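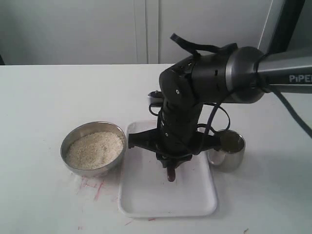 Trultow Rice Evenings: your questions answered

Hello, and thank you for looking in before you book. Châu and I get a good many of the same questions by email, so we have put them all together with the answers we usually give. If yours isn't among them, please do write, and we'll happily go on at length. Last updated 2 August 2021.

What is a rice evening?

A small class in cooking plain rice well and then doing something nice with it. Châu Lương teaches, and I (Ognjen Begović) look after the bookings, the washing-up and the people who arrive early and would like a cup of tea. You'll cook two pots of rice, one by the steaming method and one by soaking and then simmering, and we sit down and eat them with whatever Châu has made to go alongside. Most evenings run a bit over because people get talking.

Do I need to know how to cook?

Not at all. We've had people who bake their own bread every morning and are frightened of a saucepan of rice, and people who live on toast. Everybody starts from the dry grain and goes on from there. If you already have a way of doing it that you like, bring it with you and tell us about it, as Châu is terribly curious about other people's methods and has changed her own more than once after a class.

What do you put out on the table?

Very little, and on purpose. Each place has a steel bowl for the rice, a white tray and a small steel cup, with a wooden spoon to go with it. The saucepans stay over by the hob until they're wanted. When we first began we laid out every single thing we might need, down to the tea towels, and people spent the first part of the evening moving it all out of their way again. Now you have room for your elbows and somewhere to put your notebook.
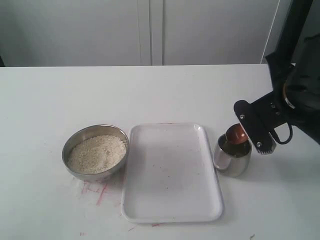
Bowl of rice, white tray and small cup, left to right.

What is the tray for?

Sorting, mostly. You tip a handful of dry rice on to it, give it a little shake so that it lies one grain deep, and look it over for husks, broken bits and the odd tiny stone. Modern bagged rice is very clean and you may find nothing at all, but it's a lovely slow way to begin an evening, and you learn a good deal about a rice by looking at it properly. A white tray is best for brown and red rices. If you are sorting white rice at home, try a dark plate instead and you'll see the grains far more easily.

A tray also catches the drips when you are tasting. Several of our dipping sauces are made with chilli oil or beetroot and they do mark, so we'd suggest you keep your spoon over the tray, and perhaps leave your best white shirt at home.

Will the stains come out of my own table?

We are asked this surprisingly often, usually the morning after. On a wipe-clean surface, use warm water and washing-up liquid first, and then a paste of bicarbonate of soda and water, left on for a little while and wiped away with a soft cloth. Beetroot generally goes. Chilli oil takes a couple of tries. Turmeric is a stubborn thing and you may have to live with it until the sun fades it. For bare wood please ask somebody who knows about wood, as I once made a bad mess of my mother's sideboard and am no longer allowed to give advice.

How much rice do you allow for each person?

We weigh out 220 grams of dry rice for 2 people, and that includes a bit extra for anybody who comes hungry. At home you may want less, particularly if there's plenty to go with it. Leftovers should be cooled quickly, put in the fridge in a covered box and eaten the next day, heated right through until steaming. Please don't leave cooked rice sitting out on the side overnight, however tempting it is after a late supper.

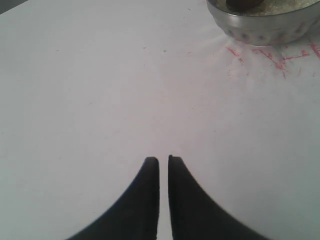 Should I wash the rice first?

Washing is the part Châu minds about most, so expect to hear plenty about it. Put the rice in a roomy bowl, cover it with cold water, move it round gently with your fingers and pour the cloudy water off, then do it again until you can more or less see your hand through it. The water never goes perfectly clear, so please don't stand at the sink waiting for it. We like a round steel bowl for this, the sort with a shiny rim and a band of little dimples round the side, which is the kind we use on the table as well. Don't heap it as high as we do for display, though, or half your supper will go down the plughole with the first rinse. Risotto and pudding rices are the exception and shouldn't be washed, as it's the starch that makes them creamy.

Which rice do you use?

It changes with the season and with what we can get. For the plain steamed pot we generally use a jasmine rice, and for the soaked one a basmati. In March we run a sticky rice evening, which is always the first to fill up. We call it the Quan evening, and it has its own list, so do say if you'd like to be told when the dates are settled.

What goes in the little cup?

Something for dipping. It might be a soy and vinegar mixture, a tamarind sauce or a dark sesame one, depending on the menu. The recipes are on the sheet you take home with you, and they keep for a few days in the fridge in a clean jar. If you like it hotter, ask, and Châu will bring out the Skullosano, our own chilli sauce, which is named after nothing in particular and should be approached with a very small spoon.

I have an allergy. Can I still come?

Very probably, but please tell us when you book and not at the door. Sesame, soy, fish and peanuts are all used in our kitchen, and while we can leave any of them out of your food we can't promise that no trace of them is about. We'd much sooner talk it over with you beforehand, and if we don't think it's safe we'll say so.

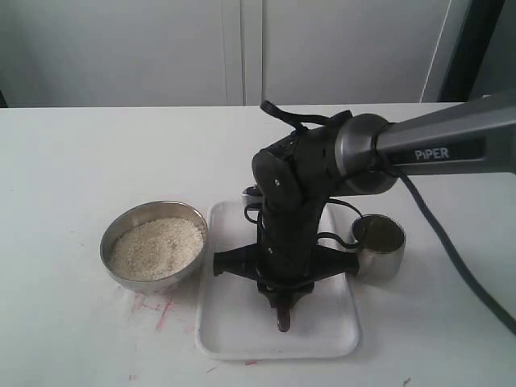 For vegetarians and vegans it's all much simpler, as the rice itself is only rice, water and salt, and Châu makes at least one sauce without fish in it every time. Coeliac guests should let us know so that we can use a tamari in place of the ordinary soy.

Can I buy one of the bowls?

We don't sell them ourselves, I'm afraid. Any good catering shop will have something like it. Look for a rolled rim that's comfortable to hold with wet hands, and take one size bigger than you think you need.

What if I have to cancel?

Let us know at least 36 hours before and we'll move you to another evening or give you your money back, whichever you like. After that the shopping has been done, so we can't refund you, but you're very welcome to send a friend in your place.

Where are you, and how do I get in touch?

We're upstairs at the Pilia building, through the side door and up one flight. The keypad is on the left and the bell is just under it. If you're running late, ring the building and ask for extension 2607, and let it ring for a good while, as I am quite likely to have my hands in the sink.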